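Keeping Things or Putting Them Away: Habits of Shared Tables in Student Housing

Project report, course in Everyday Culture
Group 4: Dariusz Szewczyk, Frida Hviid, Oluf Zoëga

1. Introduction

In this project we studied how people who live together use a shared table. All three of us live in student housing, and we have all had small arguments about things which stay on the kitchen table for many days. In the beginning we wanted to write about cleaning in general, but our teacher, Heiðrún Lykkegaard, told us that this subject was too wide for one term. So we decided to look only at the table.

Our main question is: how do the residents decide when an object on the shared table has become a problem? We also had a smaller question, which was if written rules help.

We did the work in two houses, Sundel and Hurkel. Sundel is the older building near the river, where each kitchen is shared by 8 people. Hurkel is newer and the kitchens are smaller, with four residents in each. Dariusz lives in Sundel and Frida lives in Hurkel, and this made it easier to get inside and talk with people.

2. Method

We used a questionnaire on paper and also interviews. The questionnaire had two pages and it was put under the doors on a Sunday evening, when most of the residents are at home. We received 82 answers. A few of them were not complete, but we kept them and used the questions which were filled in.

After this we made interviews with residents from both houses. Each interview took 40 minutes and was held in the kitchen of the person, so that we could talk near the table itself. Oluf wrote notes and one of the others asked the questions. We did not record sound because two people did not want it, and we thought it is better to have the same conditions for everybody.

One mistake in the questionnaire should be mentioned. Question six asked "How often do you clean the table?" and some residents understood it as wiping, while others understood it as taking their things away. We noticed this only when we read the answers. For this reason we do not use question six in the results.

3. What other students have written

In our department library there is an older report about the shared refrigerator at Ladefoged house. The author found that food with a name on it is left alone longer than food without a name, even when the food is clearly spoiled. We found this useful, because a name seems to make the other people careful. A mug or a phone charger has usually no name on it, but in a small kitchen everybody knows the owner anyway.

We also read a chapter from our course book on order and dirt in the home. It was difficult for us in some places. The part we took from it is that a thing can be clean and still feel dirty when it is in the wrong place, for example shoes on a table, also when the shoes are new.

4. Results

4.1 Three kinds of objects

From the interviews we can see that the residents divide the objects into groups, although they do not use special words for it.

The first group is things somebody is using now or will use very soon. A mug with coffee, an open book and keys belong here. Almost all the residents accept these.

The second group is things on the way to another place. This can be an ink cartridge that must go to recycling, a letter for the neighbor or a jacket that needs a new button. Here the residents are patient at first, but the patience ends quite suddenly. One woman in Sundel told us that she can look at the same letter for a week and feel nothing, and then on one morning she is angry with it.

The third group is things which nobody knows why they are there. These are mostly small. In Hurkel there was a single bicycle pedal which had been on the table since October, and all four residents believed it belonged to one of the others.

The groups are not fixed. A phone is in the first group when the owner sits beside it, and it moves slowly to the second group when the owner has left the room. A mug can go through all three groups in one weekend.

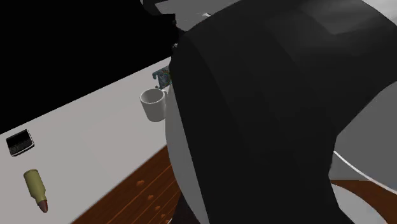 For Vilhjálmur Laxdal the mug is the worst of all the objects, and he did not agree with our grouping when we showed it to him. He said that a pedal is at least dry and quiet and it asks nothing from him, but a mug is always a question about who is going to wash it. He would rather live with ten pedals. He also said that we should have asked people what they do with a mug that is not theirs, because in his kitchen some people wash it, some people push it to the other end of the table, and he himself puts it in front of the owner's door.

We think this is a good point. We went back to our notes and found that pushing the object to another part of the table was mentioned in many interviews, but we had not asked about it directly. We call this "moving without solving". It lets a person make room for a plate without touching the conflict.

4.2 Size of the table and size of the kitchen

We expected more trouble in Sundel, where more people share one table. The answers showed the opposite. The residents in Hurkel wrote longer comments and used stronger words. In the interviews we heard two explanations for this. The tables in Hurkel are small, so even one bag takes the place of a person. The other explanation is that in a group of four you always know who left the bag. In Sundel it is possible to be annoyed at the kitchen in general, and this is maybe easier to live with.

4.3 Written rules

In both houses there are kitchens with a paper on the wall. Some are short ("Take your things with you") and one in Sundel is a full page with points and a signature from every resident. We asked if the rules are followed. Most answered that they are followed for some weeks after somebody has written a new one.

A kitchen on the second floor in Hurkel had another method. They have a box under the bench, and everything that is on the table after dinner goes into the box, without discussion and without asking who is the owner. They call the box "Drasier", from a brand of crackers that was printed on it. To be "in Drasier" is now a normal expression in that kitchen. The residents there were the most satisfied of all the people we interviewed. One of them complained that the box is never emptied, and when we looked, we saw that he was right.

5. Discussion

Our results suggest that the problem is not so much the number of objects on the table. It is more important if the residents can understand the object. When they can see a purpose and an end, they wait. When they cannot, they start to think about the owner and not about the thing.

Written rules did not change this very much, in our opinion, because a rule must be used by one person against another person. The box is different in this respect. Nobody has to accuse anybody.

There are weak sides in our work. We only visited two houses and both are for students, so we do not know how it is in families or in offices. Dariusz and Frida know some of the residents from before, and this may have made the answers more polite. We also interviewed more people who are bothered by disorder than people who make it, since the second type did not often say yes to an interview.

6. Work in the group

Frida made the questionnaire and typed in the answers. Oluf was responsible for the notes and for chapter 3. Dariusz wrote most of chapter 4, and chapter 5 was written together. We met every week in the reading room, except in the exam period.

If we did the project again, we would begin with the interviews and make the questionnaire afterwards. Then question six would probably be a better question. We would also like to ask about the floor beside the door, because many residents started to talk about shoes when we only wanted to hear about the table.

We thank the residents of Sundel and Hurkel for the time and for the coffee.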